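Setting up a two-arm kitchen cell before the first run

26 Jan 2018

This guide is for people who prepare a table for a robot with two arms at our Gurnstead site. It follows the Brullholm house rules, section 3.

Step 1. Clear the reach area. Only the objects of the task stay on the table. The laptop must have its own shelf or desk, so that the arm does not need to pass over the keyboard.

Step 2. Open both grippers and check every camera view before you enable the motion.
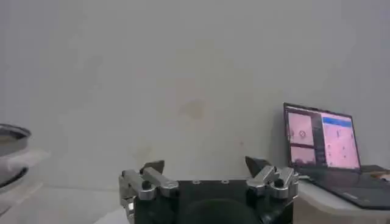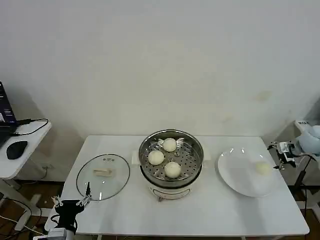
Glass lid flat on the table, left of the steamer.

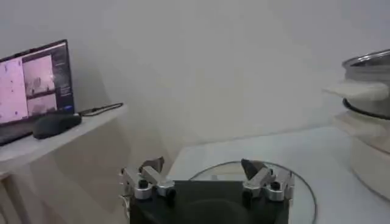
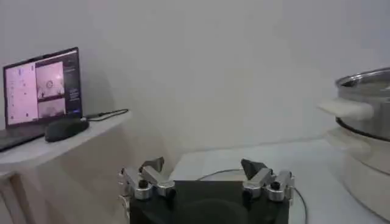 Reading time: 3 min

Step 3. Look for cables. In the last view a thin dark cable crosses the tabletop behind the gripper. Under our rules this is a remark, and you must fix the cable or move it away before the run.

Step 4. Place the lid where no arm has to cross it. Glass is allowed, but it must lie flat and the speed limit is then 10 percent.

Step 5. If the steamer will be heated, keep 500 mm free between the pot and any person. The emergency stop has to be tested by the same person who will hold it.

Write each remark in the Schwaiger log, also when you have already corrected it. The form for Umelness is different and will be replaced in April.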